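# Hurkent hand cream notes

Plain-text notes and a spreadsheet covering hand creams, balms and cuticle oils, kept alongside the Hurkent beauty blog. The posts are chatty and the scores get buried in them, so the numbers live in this folder.

## What's in it

- `creams.csv` – one row per product, 146 rows
- `wear.csv` – one row per wear test, 823 rows
- `notes/` – longer write-ups, one text file each
- `old/` – the first version of the scoring, kept for reference only

The main columns in `creams.csv`:

| Column | Meaning |
|---|---|
| `name` | As printed on the tube |
| `type` | cream, balm, oil or mask |
| `scent` | none, light or strong |
| `sink_in` | Minutes until I can pick up a phone without marking it |
| `greasy` | 1 to 5, where 5 is the worst |
| `again` | y or n, would I buy it a second time |

`sink_in` is blank for masks, as they get rinsed off.

## How the tests are done

Clean, dry hands, one pea-sized blob, nothing else on the skin. I go by the kitchen clock. The second check is after two hand washes with the same unscented soap. Winter and summer tests are marked `w` and `s` in the `season` column, because a balm that suits February can be horrible in August.

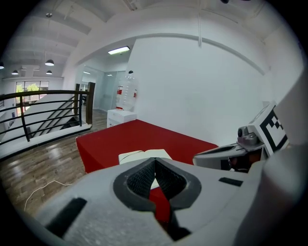

Fake tan gets its own column, `tan_safe`. Oils tend to lift tan from the knuckles first, so a product only gets a `y` if the colour still looks even the next morning. Blank means not tested, not a fail.

## Known problems

- The Feyisa balm was reformulated. Both versions are listed, and the older one has `_1` after its name.
- Brarkby sells the same cream in a tube and a pump. I scored the tube.
- Trirkis rows have no price. They were all bought in gift sets.
- Scent scores are one person's nose – I dislike rose, and it shows.

## Using it

Copy what you like for your own blog, with a link back. Please don't use the scores on a shop page. If you open the files in a spreadsheet, set the text encoding to UTF-8 or the accents in the product names will break.

Corrections are welcome through the blog's contact form. Give the row name and the column.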